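인쇄하기 | 이메일로 보내기
검색어를 입력하세요 검색 상세검색

Bandex 저항밴드 세트 (스튜디오용)

입고 완료. 필라테스, 재활 코스 둘 다 씁니다. 강도 4단계, 밴드 폭 161mm. 라텍스 프리. 손잡이는 별도 구매.
색상은 강도 순서대로 연회색, 하늘, 남색, 검정. 처음이면 연회색부터. 욕심내서 검정 사가시는 분들 꼭 교환하러 오심. 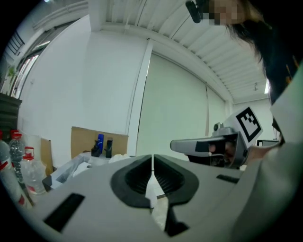
구성 및 가격

- 밴드 4장, 메쉬 파우치, 운동 안내지(국문/영문)
- 세트 70유로, 낱장 판매 안 함
- 수강생 할인은 접수대에서만. 온라인 적용 안됨
- Fikar 폼롤러랑 같이 사면 파우치 하나 더 드림

관리법. 미지근한 물에 손세탁, 그늘에 말리기. 세탁기 금지. 오일이나 로션 바른 손으로 잡으면 표면이 금방 상합니다. 파우치에 넣을때 완전히 말랐는지 확인. 접힌 자국은 하루 펴두면 없어짐.
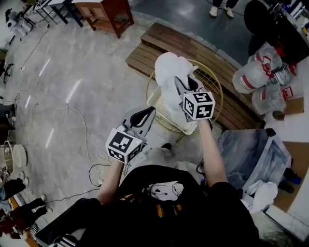
교체 시기는 주 2회 사용 기준 1년 정도 보시면 되고, 가장자리에 잔금 보이면 바로 교체. 테이프로 붙여서 쓰지 마세요. 문고리에 거는 것도 안됩니다. 벽 고정은 Hägglund 앵커만 호환, 나사 3개 포함, 설치는 직접.

배송: Undirmont 시내는 다음날, 그외 지역 3일. 방문 수령은 오후 4시 이후. 7월은 재고 조사 때문에 하루이틀 늦을수 있슴.

반품: 파우치 봉인 뜯지 않은 것만. 불량은 사진 찍어서 메일로 보내주세요, 영수증 번호 같이.
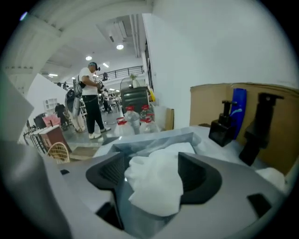
Undirmont 필라테스 스튜디오 기구·용품팀

단체 주문(10세트 이상)은 Dragica Kos 앞으로 문의. 견적은 메일로만 나갑니다. 전화로는 재고 확인만 가능.

댓글 3

물결맘: 남색 쓰는데 어깨 운동엔 좀 셉니다. 하늘색이 딱 좋아요
reha_jun: 앵커 나사 석고벽에도 되나요?
기구용품팀: 석고벽은 안됩니다. 콘크리트나 목재 기둥에만요. 하중표는 메일로 드릴게요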